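Trodham Community Help
Clubs, Associations and Shared Grounds

Postponed general meeting: does the current board keep its authority?

Posted by Filipa Cordeiro, 08/02/2023

I am the recording secretary of the Kekow Gardens Association, which maintains 307 plots on land leased from the city. Our annual general meeting was to be held in May. It was put off when two officers were unable to attend, and no new date has been set. Our bylaws state that officers serve "for one year or until the next annual general meeting." They do not say what happens if that meeting is late.

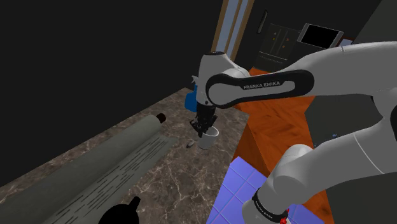
Reading time: 3 minutes

The matter has become pressing because the board must approve a repair to the main water line on the west side of the grounds. The contractor, Falcão, has given us a written price that exceeds what the president may approve alone. Several members have stated in writing that the board has no standing to approve anything until an election is held. I would be grateful for guidance on the following points.

Do the present officers remain in office?
May they approve the repair?
How much notice must be given for the new date?

Our bylaws require written notice of the annual meeting but give the period only as "reasonable." The association is incorporated as a nonprofit. I have looked through the minute book and found no earlier postponement.

Aníbal Paiva

The board is still the board. Somebody has to pay the water bill. We had the same thing at our club and carried on as usual until the meeting was held. Get the pipe fixed and let people complain at the meeting.

Olga Loureiro

The previous reply may well reach the correct result, but the association should be able to show its grounds for it.

The first document to consult is the nonprofit corporation law of your state. In many states, the law provides that a director whose term has ended continues to serve until a successor is elected. Where such a provision applies, a late meeting does not by itself remove anyone from office. Please note that the rule may cover directors and treat officers separately, so both sections should be read.

The wording of your own bylaws is less helpful than it appears. The phrase "or until" has been read in more than one way, and members who object are not being unreasonable. I would recommend an amendment to "and until their successors are elected," to be placed on the agenda of the postponed meeting.

As to the water line, a board that remains in office may ordinarily conduct necessary business. The minutes should record the condition of the line, the price received, the vote of each officer and the reason the work cannot wait for the election. Larger projects that can wait should be left to the incoming board.
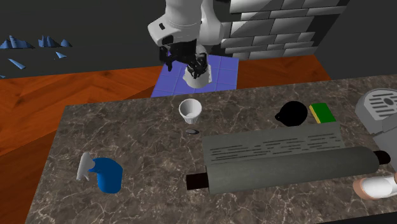
Can members call the meeting themselves if the board does not set a date?

Many state laws and many bylaws allow a stated share of the membership to demand a meeting in writing, and some laws also permit a member to ask a court to order one. Check the share required, the form of the demand and the person to whom it must be delivered.

On notice, "reasonable" should not be read as permission for a short period. State law may set a minimum number of days, and that minimum will control if your bylaws fall below it. Send the notice to every member of record, by the method the bylaws allow, with the full agenda and the list of offices to be filled.

Joana Quintela

I agree with Ms. Loureiro and would add one point concerning the lease. Our association also rents from a public body, and the lease required us to file the names of current officers each year. When our meeting was 11 weeks late, we sent a letter stating that the existing officers remained in place pending the election. The letter was accepted and placed on file. Kekow Gardens should check whether its lease has a similar clause, and whether the city must consent to work on the water line before Falcão begins.

Filipa Cordeiro

Thank you for these replies. The lease does contain a filing clause, and I have forwarded it to our president, Armindo Gouveia. The proposed bylaw amendment will be submitted for the agenda.

5 members found this discussion helpful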